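Nesow - Cellule de tri en vrac : galerie et plan d'équipement

Cette page accompagne la demande de budget pour la deuxième cellule. Le poste principal reste le bras, en location chez Skelline jusqu'en avril. Les consommables et le bridage passent sur la ligne atelier.

Vue 1 - Bac et préhenseur
Bac en tôle grise à parois inclinées, tenu sur la table par serre-joint IRWIN. Le préhenseur travaille parmi des outils à main, dont une truelle à manche vert citron. Fond rayé, revêtement usé sur la paroi arrière : prévoir un bac de rechange, 300 € HT chez Nyberg.
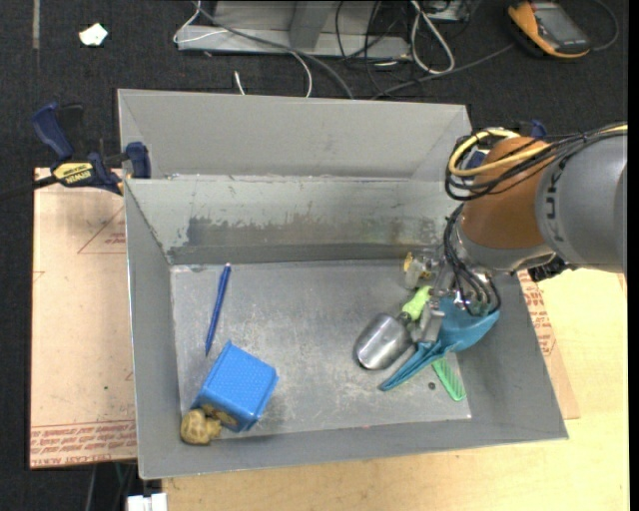

Postes à chiffrer
Bac de rechange : 1, délai 8 semaines.
Doigts de préhenseur : devis Alel attendu, lot de 20.
Faisceau de câbles : gaine souple à ajouter entre poignet et avant-bras, 38 € le mètre.
Bridage : remplacer les serre-joints par une platine vissée - à étudier avec l'atelier avant commande.

Le contrat de maintenance du bras est chiffré à part.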